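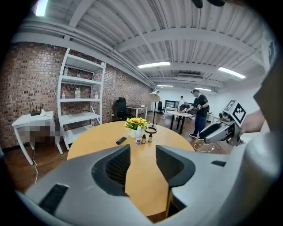
Prieto Confirmed for Final Quota Round in Men's Épée

December 16, 2025

Leandro Prieto will fence in the last zonal qualifying event of the cycle after the selection panel at Zistmont Fencing Club's regional federation approved his entry on points. The decision closes a ranking dispute that had been open since the end of the domestic season.

Prieto and his clubmate Dardo Ojeda finished level on ranking points. Under the selection rules, a tie is settled first by the best single result in the qualifying window, then by indicators from the pool rounds, meaning touches scored minus touches received. Both fencers had the same best placing. Prieto's indicator was plus 20 and Ojeda's was plus 18, a margin of two touches.

Ojeda had asked for a review of one pool bout at the Hollenstein Open, where the scoring box was replaced during the second period. The review found that the score had been carried over correctly and that both fencers had signed the bout sheet. No further appeal has been filed, and Ojeda is listed as reserve. He may be substituted up to the close of weapon control on the day before competition.

The zonal event is scheduled for May in Grinon. It is run as one round of pools followed by direct elimination, with no repechage. Only the winner earns a quota place, and the place belongs to the athlete by name, so it cannot be passed to a teammate.

"The draw matters less than people think in a field this size," said national coach Chrysoula Galanis. "Seeding after pools decides most of it. If he drops two bouts in the morning he will meet the top seed early, and we have to plan for that."

Galanis said Prieto's preparation will center on distance and second-intention actions against taller opponents. He lost to left-handers in three of his last five competitions, and Iñaki Alcaraz, a left-hander who retired from the senior circuit last season, has joined the training group as a sparring partner – an arrangement that runs until the team travels.

Prieto has also returned to a French grip after using a pistol grip for most of the season. The change gives him more reach but reduces his control in close parries. His blades and body wires will be tested before departure by armorer Alasdair Moncrieff.

The entry list will be published after the federation deadline. Pool assignments follow on the eve of the event.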